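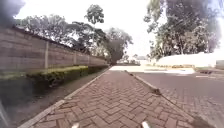
*Brick path, hedge and block wall on the left, road on the right, and the front of the robot just peeking in at the bottom.*

## Sidewalk manners, in pictures

Hi and welcome! I look after the sidewalk rules for the Florner project in Basport, so if you've ever wondered why our robot drives the way it does, I'm the one to blame. People keep asking me for the rulebook and then never opening it (fair enough, it's long), so I'm putting some of it up as a gallery. All of these are robot's-eye views from the one brick path, and I've stuck to the bits I get asked about most.

The path up top is a good place to start, with an edge you can follow on both sides. Our first rule is **pick your edge and hold it**. The robot tracks the curb on the road side and stays 45 centimeters off it. We used to let it float around in the middle and choose for itself, and people walking toward it couldn't guess which way it was going to go. They'd do that little side-to-side dance you do with a stranger in a doorway! Now it commits early, and if someone wants that side too, it stops and lets them have it.

Rule 7 goes with this one: no leaving the curb except at a marked crossing. I don't care how quiet the road is. If the path is blocked, the robot waits and calls in, and one of us works out the detour. 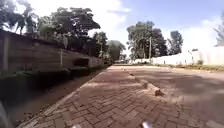 *Wheel stops on the right, a sunken channel on the left, and a whole lot of tree shadow.*

I could talk about this one all day. Over on the right there are low concrete wheel stops in place of a continuous curb, so you get gaps, and a gap is very tempting to a route planner that likes short lines. The rule says **a row of stops counts as a solid line**. Draw it on the map as a wall, end to end, and don't let anybody talk you out of it because "the robot can see the blocks just fine."

The channel side gets its own entry in the book. Any drop next to the paving is a no-go strip, mapped by hand, and we slow down beside it. Please don't lean on the sensors for this! A dark dip and a dark shadow can look awfully alike, and I'd much prefer the robot already knew the drop was there before it set off.

About shadows: the Stulta checklist (that's our pre-run sheet, 71 lines, I know, I know) asks for a run in strong sun and a run under cloud before a route gets signed off. It used to ask for just one. We changed it in October after a robot kept braking for tree shadows on a totally clear sidewalk. It was safe, sure, but terribly annoying to walk behind.

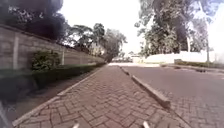
*Looking down the sidewalk, stone wall on one side and a chunky curb on the other.*

Long straight stretches are where people get lazy, me included. You look down a path like this and think, well, what could happen? So the rule here is **speed follows what you can see, and never the clear road ahead by itself**. A hedge gets a slower pass than an open verge. Anything with a gate in it gets slower still.

The other one I'd point to is logging. We keep the camera log for every route under review, and the Bae route is at 3,508 entries now. I read a sample of 500 before I sign anything. It's dull work, bring coffee, but it's how I found two of the rules on this page.

More pictures when I get to them. If your rulebook handles wheel stops differently, please write to me, I'd love to compare.

*Page last updated 2021-06-05*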